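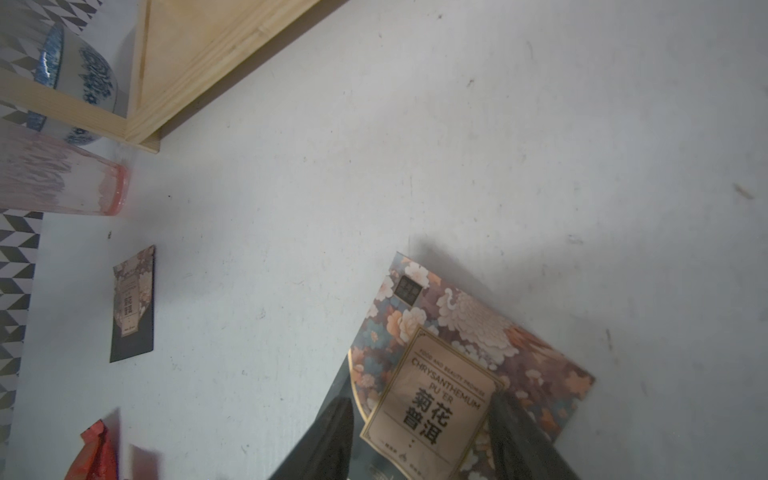
What Happens to the Second Cup? Re-steeping Tea at School

Project report by Kaede Hamada and Fergal Horgan
Food Science option, spring term

Why we picked this

Fergal's gran throws her tea bag out after one cup. Kaede's family keep the same leaves going all afternoon, topping up the pot until it tastes of almost nothing, and then everybody argues over whether it still counts as tea. We argued about it too, for most of a bus journey, and by the time we got to school we had a project!

Our question was simple: how does tea change each time you pour fresh water on the same leaves? We wanted to know about colour and about taste, and whether all kinds of tea fade in the same way. We guessed that black tea would give nearly everything up in the first cup and that pu'er would last the longest, as that is what Kaede's aunt Sachiko Nakajima has always told her.

A bit of background

Green tea, black tea, oolong and pu'er all come from the same plant. We both thought they were different plants until we started reading, so that was a good first morning. What makes them different is what is done to the leaves after picking. Green tea is heated early on to stop it going brown. Black tea is left to go brown nearly all the way. Oolong sits somewhere in the middle. Pu'er comes from Yunnan in China and is aged, and the dark sort is kept warm and damp in heaps so that microbes get to work on it, a little like compost (a very nice compost). It is often pressed into cakes and is sometimes mixed with dried flowers.

The brown colour and the dry feeling on your tongue come mostly from a family of chemicals called polyphenols. Caffeine adds some bitterness. All of these move out of the leaf and into the water, faster when the water is hotter and when the leaf is in smaller pieces. That last part turned out to matter a lot for us.

What we used

Four teas: a green, an oolong, a black and a plain dark pu'er, all loose leaf
Kitchen scales from the food room
A Drallel kettle with a temperature setting
A thermometer, to check the kettle
Glass beakers, used only for food
A timer
A colour meter lent to us by Mr Hattori from the physics department
Paper cups for tasting

What we did

We weighed 4 g of tea into a beaker and poured on 500 ml of water at 95 degrees. After three minutes we strained all of it off, put the leaves back in the beaker and started again. We did this five times for each tea. The colour meter shines blue light through a small sample and gives a score for how much is blocked, so a darker tea gets a higher score. We let every sample cool first, after finding out on our practice day that steam on the little window makes a mess of the reading.

We know green tea is normally made with cooler water. We used the same temperature for everything to keep the test fair, and the green tea did come out rather bitter. Fergal liked it that way. Kaede did not.

For the taste part we asked 21 people from our year to try the first, third and fifth pour of each tea. The cups were marked with shapes so that they couldn't tell which was which, and they gave each one a score for strength and a score for how much they liked it. We gave them plain crackers and water in between. The tasting was on a Monday straight after lunch, which we would change next time, as at least one person had just had a curry.

What we found

Colour first. The black tea dropped fastest, just as we'd hoped. Its first pour was the darkest of anything we made, its second was much paler and by the fourth it looked like weak squash. The green tea had less colour to lose, so its line on the graph is low and fairly flat.

The oolong was the big surprise. Its second pour was darker than its first! We thought we had mixed up the beakers, so we ran it again with new leaves and the same thing happened. When we looked closely, the oolong was rolled up into tight little balls, and after the first pour they were only half open. By the second pour they had spread out into whole leaves, some of them as long as a finger. We think the water simply couldn't reach the inside the first time round.

The pu'er also got darker on the second pour, though only slightly, and then faded slowly. It was the darkest of the four by the fifth pour, so Sachiko was right and has been told so.

Taste was messier. People agreed quite well about strength, and their scores went the same way as the colour meter. Liking was all over the place. The favourite cup of the whole test was the third pour of the oolong. The first pour of pu'er was the least liked - "wet shed" was written on one sheet - but the third pour did much better, and a few people who had hated the first one gave it good marks without knowing it was the same tea.

Problems

Straining was our weak spot. A few bits of black tea went down the sink each time, so part of the drop may be lost leaf. Our black tea was also broken much smaller than the others, which means we were testing leaf size as well as type of tea. To sort that out we would need a whole-leaf black tea, and the shop in town didn't stock one.

What we'd do next

Kaede wants to try very short pours with a lot of leaf in a small pot, the way her family do it for visitors. Fergal wants to repeat everything with ordinary tea bags and take the results to his gran. We would both like to test flower blends, and see whether the petals fade at the same speed as the leaves.

Thanks to Mr Hattori for the meter, to Kazuhiro Hoshino for drawing up the tasting sheets, and to everybody who drank the green tea.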